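Slide 1. Welcome, and thank you for coming back after lunch

Say hello, let people find their seats. Thank Hülya Yüksel for the invitation and for lending me her clicker (give it back this time!).

I'd like to spend our time together on something most riders only think about when it stops blinking, and that's the turn signal. I've been fond of these little things ever since I started at Darkstead, and I hope a bit of that rubs off on you.

Slide 2. What goes into one

Take it slowly, there are people here from the sales side. A stalk, a black housing, a board with small LEDs on it, the wires, the amber lens, and on this model a strip of chrome trim along the top. Mention that the trim was the part customers wrote to us about most in May, and that they were mostly kind about it.

Slide 3. The bench

Tell them how I used to want every bench to look like a drawing, with each part in its own tray, and how Yaroslav Stelmakh talked me out of it over a very long coffee. A person who builds these all day knows her own heaps. Lenses stay in their bag until they're wanted, the open housings go to one side and the finished signals to the other, and her hands hardly have to travel.
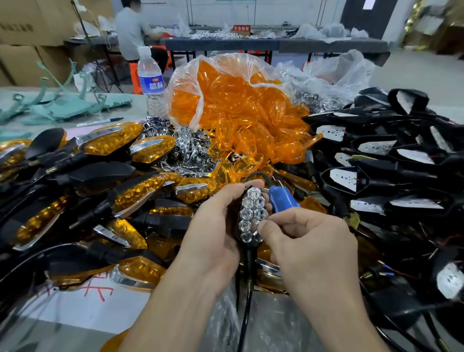 Pause for a drink of water, then go on to testing, which is really my favorite part. We test with the lens still off. If a board is dead or a wire is poorly joined, you want to find out while you can still get at it, before the amber goes on and the whole thing has to be pried open again. The Cordeiro order was 3,012 signals, and we opened up 176 of them a second time. I still feel that in my thumbs.

Slide 4. What we changed

Probe on a coiled cord, so it springs back out of the way. Test first, lens second, trim last. Go easy on the numbers here, and if anyone asks about Broda, say I'll happily talk about it at the break.

Slide 5. Questions

Pass the sample signals around, and ask for them back.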